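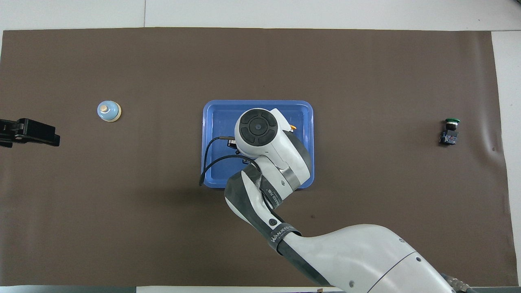 Two-armed sorting cell back in service at Sorel

Navumberg, 31 October 2024

Sorel says the two-armed cell at its Navumberg shop is sorting again, 4 months after it was switched on in July. The firm calls the repair "routine." It was the second this fall.

Holger Halvorsen, who looks after the cell, replaced a wrist cable and retaught the positions over the blue tray. His log puts the stoppage at 185 minutes.
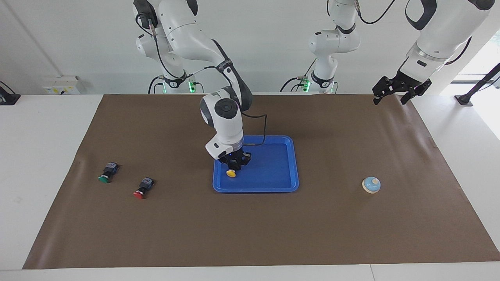 Practice runs use push buttons and a service bell on brown paper, a gentler job than the mixed bins Sorel has promised its customers. Asfaw, which sold the cell, recommends a cable check every 500 hours. Halvorsen does one far more often — and he has asked for a better cable route, so far without an answer.

Sorel still plans a second cell at Wanavdale. It has not said who will maintain it.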